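Hiya! I keep the sign-up notes for the Bretodano walking and tai chi week in this folder, so have a read before you fill anything in. We've got 20 places, and almost half usually go to people who came last time.

- `places.csv`: rooms, one line per bed
- `kit.md`: what to pack (bring proper socks!)
- `route.gpx`: the Friday walk up to Horgan, 518 metres at the top 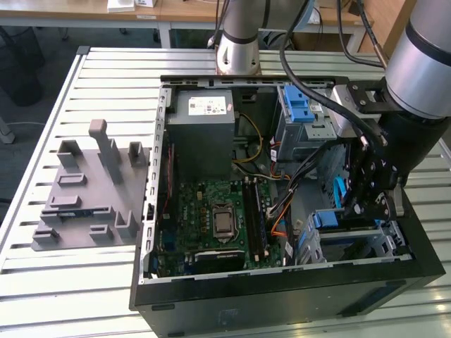 The deposit is £50 and it holds your bed until August. If you'd like to share with a friend, put both names on the same form, otherwise I'll end up guessing.

Food questions go to Ifeoma Iyamu, who's doing the cooking again (hooray).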